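Home | Guides | Rooms | Benches | Parking | Contact

Fornevik Shared Workspace, User Guide
2021-09-18, Lizelle Steyn

4. Setting up your bench and your half of the room

Read all of this before you plug anything in. Takes 12 minutes if the room is tidy. Longer if not. Section 3 (keys and door codes) has to be done first.

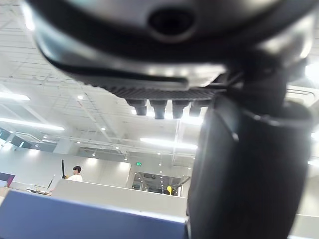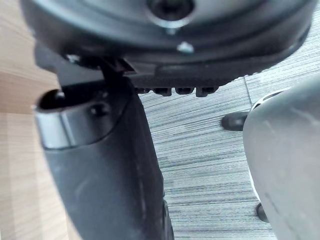
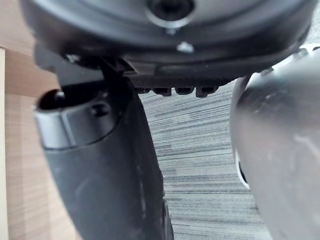
Close up, all three: dark housing with a round opening near the top, four short pieces in a row along the bottom.

4.1 Desk frame

The adjustable desks are Damgaard, older model. The newer ones on the second floor have a different keypad, see the card taped inside the drawer.

1. Clear the desk top. Everything, mugs too.
2. Check the feet. If it rocks, turn the foot under the low corner, quarter turn at a time.
3. Plug the desk into the wall socket. Not the power strip.
4. Hold DOWN until it stops, keep holding until the display blinks. That's the reset.
5. Raise to your height. Press M, then 1. Saved.
6. Second person on the same desk uses M, then 2.

NOTE: Display says E4? Unplug, wait 25 seconds, go back to step 4. If it comes back a second time leave it and tell Selamawit Lemma.

CAUTION: Nothing stored under the desk while it moves. Bags, bins, drawer units, all out. We have bent one drawer unit allready.

4.2 Power and cables

1. One power strip per bench. Do not chain them.
2. Chargers and monitors on the strip. Heaters never, on anything.
3. Run cables down the back leg, clip every hand's width or so. Leave a loop at the top so the desk can go all the way up.
4. Cables crossing the carpet go in the flat rubber channel. Spare channel in the hall closet, bottom shelf. Cut it with the big scissors, the small ones won't do it.
5. Label both ends. Bench number and what it is.

NOTE: Unlabeled cables get pulled at the April clear-out. Etelka Gál keeps them in a box for a month after that, then gone.

4.3 Network

Wired:
1. Blue wall port only. Gray ports are phones and go nowhere now.
2. Plug in, wait for the green light.
3. Open a browser, sign in with your member number.

Wireless:
1. Pick Fornevik-Members. Guests pick the other one.
2. Same sign in.
3. Max three devices per member. Fourth one kicks out the first.

Slow in the afternoon? Use the wire. The wireless is shared with the floor below, not much we can do.

4.4 Ceiling lights and blinds

Switch by the door does the whole room. Ask before you change it, other half of the room may be in the middle of something. Blinds go up with the left cord, tilt with the right. Don't pull both together. The last set jammed and Flolard took weeks to send a new gearbox.

4.5 Printer and mail

Print code is your member number plus 100. So member 2,214 types 2314, no comma. First 25 pages each month are free, after that it goes on the bill. Color counts double.

Mail is on the rack downstairs, sorted by last name. Parcels too big for the rack are behind the front desk, ask Halldóra Steinarsdóttir. Bring ID the frist time.

4.6 Before you leave for the day

- Desk down to sitting height
- Monitor off at the button
- Windows shut, both latches
- Food out of the bin
- Parkinico permit back on its hook if you took one

Problems with heating or doors: Hafþór Brynjólfsdóttir, extension 12. Anything else, use the form under Contact.

Next: 5. Booking the meeting rooms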